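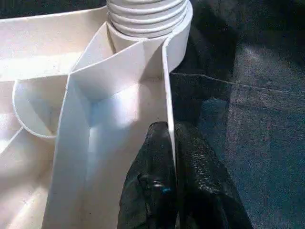

1/ The state research grants bill cleared its second reading on 7/27/24. Most coverage stopped at the headline number. The text of the bill changes how mid-size labs get paid, so this thread goes through the sections that matter.

2/ Section 4 moves the grants office out of the commerce department and puts it under a new science secretary. The post has no occupant. Until it is filled, the deputy, Vilja Salminen, can renew existing awards but can't sign new ones.

3/ There are 353 active awards. Renewals go ahead on the old schedule. New applications are accepted, scored and then held. The bill sets no limit on how long they can be held.

4/ Indirect costs are capped at 50 percent of direct costs. The old rule let each institution negotiate its own rate. Large universities mostly sit above the cap, small colleges below it.

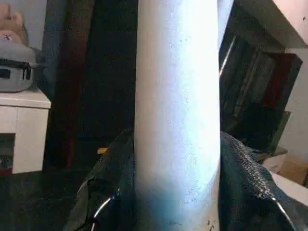

5/ The cap applies at renewal, so a lab in the middle of an award keeps its rate until the term ends. Equipment over the purchase threshold is left out of the base, same as before. Subcontracts are now left out too, and that line wasn't in the committee draft.

6/ Beca Ifans at Cavitwood asked for the subcontract change in written testimony. Her argument was double charging: the lead institution and the subcontractor both take overhead on the same dollar. Dradus filed against it. Both letters are in the public docket.

7/ Section 9 is the company match. A firm with a lab partner puts in one dollar and the state puts in 2. In-kind contributions count, but staff time has to be logged monthly. Tadent and Väisänen both asked for quarterly logs and didn't get them.

8/ What is still open, by item:

Science secretary: no nominee. Aaliyah Caron's name has come up in two hearings. She hasn't commented.

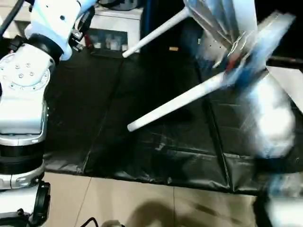

Held applications: Man-lok Hsueh's amendment would force a decision once scoring is done. It was withdrawn before the vote and can be refiled.

Audit rules: left to the grants office, draft due in March.

9/ Correction to post 2: an earlier version gave the deputy as Ulla Salminen. It is Vilja Salminen. Ulla Salminen chairs the review panel and has no signing authority under either version of the bill.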